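Section 4: Your First Batch of Preserves

Welcome back! If you've made it this far, your Senetti preserving pan is washed, leveled on its stand and plugged in, and you're ready for the fun part. We suggest starting with a plain strawberry or apricot jam before you try anything fancier. Both fruits are forgiving, both smell wonderful while they cook, and either one will teach you how your pan behaves (every kitchen is a little different, and so is every stove-top cook who moves over to an electric pan).

What you'll need: 2,000 grams of ripe fruit, trimmed and pitted; 743 grams of sugar; the juice of two lemons; clean jars with new lids; and the long Kement paddle that came in the box.

Note: The sugar in this recipe is lower than in many older jam recipes, so the finished jam belongs in the refrigerator. It isn't meant for the pantry shelf.

4.1 Resting the fruit

1. Cut larger fruit into quarters. Small strawberries can go in whole, and we rather like finding them that way on a piece of toast.

2. Layer the fruit and sugar in the pan with the power off, then pour the lemon juice over the top.

3. Put the lid on and leave everything alone for an hour. The fruit will give up a good deal of juice and the sugar will start to look like syrup.

4.2 Cooking

1. Take the lid off and set it aside. Jam needs to let off steam.

2. Turn the dial to LOW and wait until you can't feel any grains of sugar under the paddle.

3. Turn the dial to JAM. The display will climb slowly at first and then hurry along once it passes 92 °C, so please don't wander off to answer the phone.

4. Stir in wide, lazy circles, reaching into the corners where the fruit likes to catch. Foam is normal. You can skim it at the end.

5. Once the jam reaches a full boil, press TIMER and set it for 16 minutes. Very juicy fruit may want a little longer.

Caution: Boiling jam spits, and it sticks to skin. Wear long sleeves and oven mitts, and keep children and pets well back from the counter.

4.3 Testing the set

1. Turn the dial to OFF before you test, or the jam will go right on cooking while you make up your mind.

2. Drop a small spoonful onto a cold saucer, wait a minute and push it with your finger. You're looking for wrinkles. If it runs back together, give the batch two more minutes on JAM and test again with a fresh saucer. 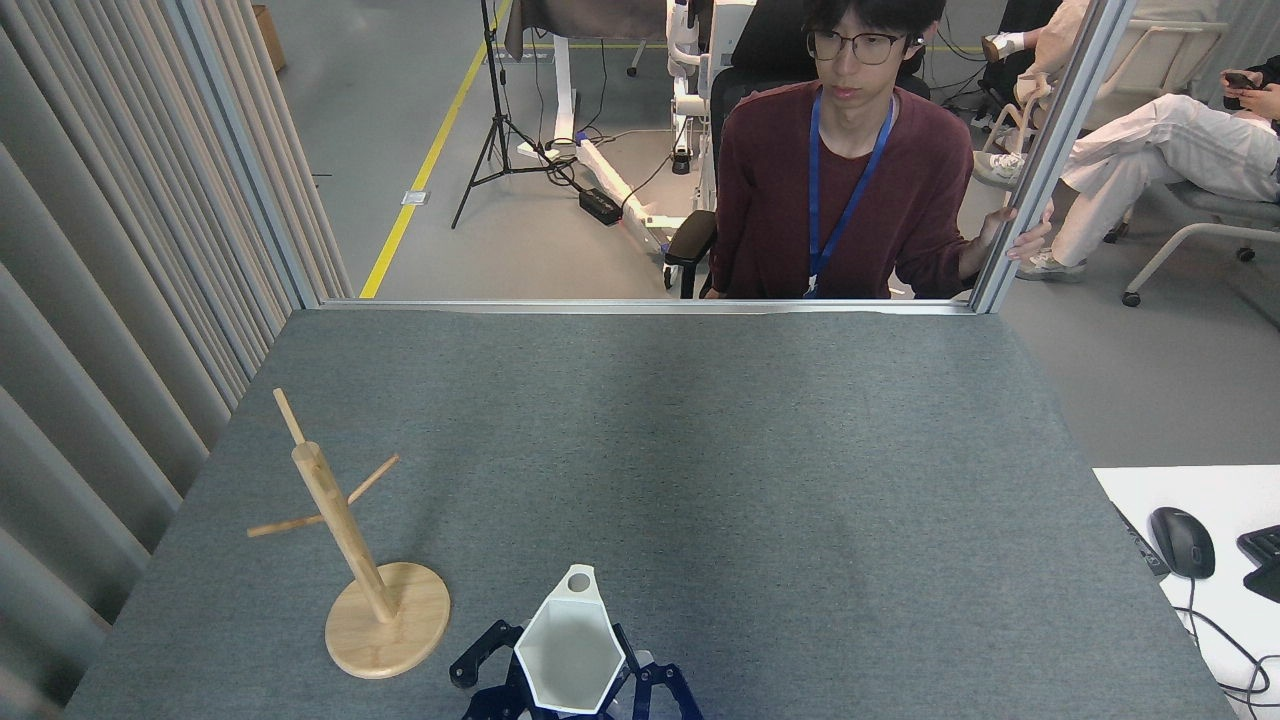 3. Let the jam stand for five minutes so the pieces of fruit settle evenly, then skim and ladle it into warm jars. The Rimeck funnel fits all standard jar mouths.

4. Wipe the rims, screw on the lids, and let the jars cool before they go into the refrigerator. Eat within three weeks.

Note: If your jam comes out on the soft side, don't throw it away! Stir it into yogurt or pour it over pancakes. For marmalade and the Grgić plum butter, turn to Section 5.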